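Notebook, adhesives bench, Noritz building
July, started 8:40 am

Back on the label glue problem. The Urkier paper labels are still lifting at the corners on the Trallinen bottles after cold storage, and the Riviere stock isn't. Same printer, same roll width, so I'm looking at the glue and the surface prep and leaving the paper alone for now.

Mixed a fresh batch of the starch paste at 60 C. Held it there for 90 minutes with the lid on. Last batch went lumpy at the bottom because I let it sit without stirring. Stirred by hand this time, every ten minutes. Smooth all the way down. Slightly thicker than I wanted, so I thinned it with a splash of distilled water and didn't write down how much. Need to redo that properly before anyone copies the recipe.

Viscosity on the old spindle meter: 3,958. No idea if I trust the last digits. The meter was zeroed in the spring and the spindle has a scratch. 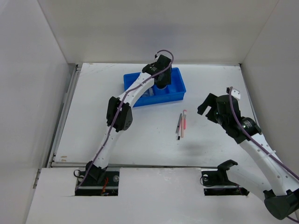 White enclosure, both arms over the tabletop.

Surface prep next. Did one set of bottles with the alcohol wipe only, one set with dish soap and a rinse, one set straight from the carton. Let them all dry on the rack until after lunch. The carton ones feel a little waxy if you rub them with a thumb. I suspect the coating they spray on at the glass plant, but the spec sheet we have doesn't mention one. Email to the supplier is drafted, not sent.

Applied labels by hand with the rubber roller, 2 passes each, same direction. Tried not to lean on it. A few had bubbles near the seam and I marked those on the cap with a dot so they don't get counted as failures later.

1:15 pm, everything into the fridge. Pulled one early from each set to look. Carton bottle already has a corner up. Soap and alcohol both flat. Too soon to say more.
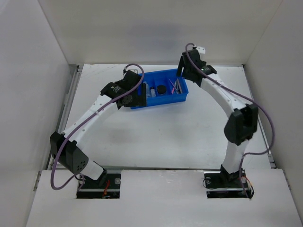
Blue divided tray at the back of the work surface, clear plastic item inside.

To do:
Repeat the paste with the water weighed.
Check the spindle against the reference oil.
Try the Riviere labels with the Urkier glue. Should have done this first.
More soap, the pump bottle by the sink is empty.
Pull the rest of the bottles tomorrow before the fridge gets used for something else.

4:50 pm. Washed the pot. The paste left over is in the jar with the green lid, keep until the end of the week and then throw it out.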